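How to Pack a Paper Shopping Bag with Snack Packets

28 Nov 2021

Paper shopping bags with cord handles hold more than they look like they should, but they are easy to pack badly. Chip bags get crushed, the handles pull loose, and the thing tips over in the car. The method below works for snack packets and other light, puffy food. 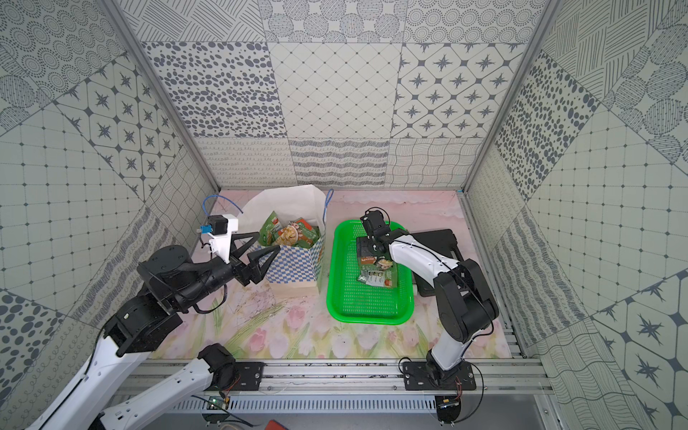 It takes a few minutes and you don't need much: one paper bag with a flat bottom, your packets, a piece of cardboard cut to fit the base, and a clear surface to work on. A table is fine. So is the floor, if you put a mat or an old tablecloth down first.

Choosing the bag

Any bag that stands up by itself when empty will do. If it slumps before you put anything in, the paper has been folded too many times and the sides won't hold packets upright.

Look at where the handles join the bag. Thin cord handles are usually knotted through a hole or glued under a strip of paper at the rim. Pull each one gently. If the hole has started to tear, either patch it with packing tape on the inside or use that bag for something you won't be carrying.

I keep the bags from Hemura, a gift shop near me, because the rim is folded over double. The grocery bags from Dresirholm are larger but the paper is thinner, and I only use those for bread and chips. A bag with a wide base is better than a tall narrow one. Tall bags make you stack, and stacking is what breaks crackers.

Step 1. Open the bag all the way

Put your fist inside and push the bottom corners out until the base sits flat. Run a finger along each side crease to open it. Stand the bag up and let go. If it leans, the base is still partly folded.

Fold the handles to the outside so they hang down and leave the opening clear. If the rim is stiff, bend it back a little. It is easier to get a wide packet past a rim that is already turned out.

Step 2. Line the base

Cut a piece of cardboard slightly smaller than the bottom of the bag and drop it in. Cereal box cardboard is thick enough. Push it flat with your fingertips.

You can skip this for two or three light packets. For anything with a can or a jar in it, don't skip it.

Step 3. Sort the packets before you start

Lay everything out where you can see it and make two groups. The first group is firm: boxed crackers, nuts, dried fruit, candy, anything you can press without hearing it crunch. The second group is soft or full of air: chips, puffs, rice snacks, thin wafers.

Check the seals while you are at it. Hold each puffy packet and squeeze it lightly. It should push back. One that goes flat has a leak, and you should eat it first or put it in a container.

Check dates too. I found a packet of Rastogi lentil crisps in my pantry this fall that had expired in September, and it had been moved from one bag to another at least twice.

Step 4. Put the firm items in first

Place the heaviest one in the middle of the base, then fill in on both sides of it. Try to keep the weight even from left to right. A bag with all the weight on one side hangs crooked and puts the strain on one end of each handle.

Don't drop packets in. Lower them until they touch the bottom, then let go. The base seam on a paper bag is only glued, and a dropped jar can open it.

Step 5. Stand the soft packets upright

Set the soft packets on end, side by side, with the printed fronts facing the same way. They will stay up better if they are snug against each other or against the wall of the bag. A packet that tilts a little is fine. If it keeps sliding down flat, put a folded paper napkin next to it.

Hold each packet by the sealed strip along the top edge, where there is nothing to crush. This also keeps your fingers out of the way as it goes in.

The tops can stick up past the rim – just make sure the seals are not folded over or pinched under a neighbor.

Step 6. Weigh it

This step is optional, but I do it for anything going in the mail or on a long walk. Put the packed bag on a kitchen scale. My last one came to 496 grams, of which 157 was a single packet of nuts. Cord handles cope with that easily. If your handles are thin and the bag feels heavy when you lift it, carry it with a hand under the base.

Step 7. Bring the handles up

Lift both handles together and check that they meet over the middle. If one side is higher, the weight is off center and something in the bottom layer needs to move. Carry the bag across the room once and set it down again. Anything loose will show itself.

Unpacking

Take the soft packets out first, one at a time, by the top seal. Steady the rim with your other hand so the bag doesn't come along with the packet. When it's empty, take out the cardboard, push the bottom up and fold the bag along its own creases. I store mine flat in a drawer, 6 at most, since more than that and I stop using them.

Common problems

The bag falls over when half full. You have probably packed one side first. Put something in the opposite corner before going on.

The rim tears. Stop lifting by the handles. Run a strip of tape around the inside edge and press it down well.

The packets slide around. The bag is too big. Use a smaller one or fill the gap with a dish towel.

The bottom is damp. Throw the bag out. Paper that has been wet doesn't get its strength back, even after it dries.

If you have run out of bags, Flornitz sells plain white ones with a flat base and cord handles. I paid 80 cents for the last one.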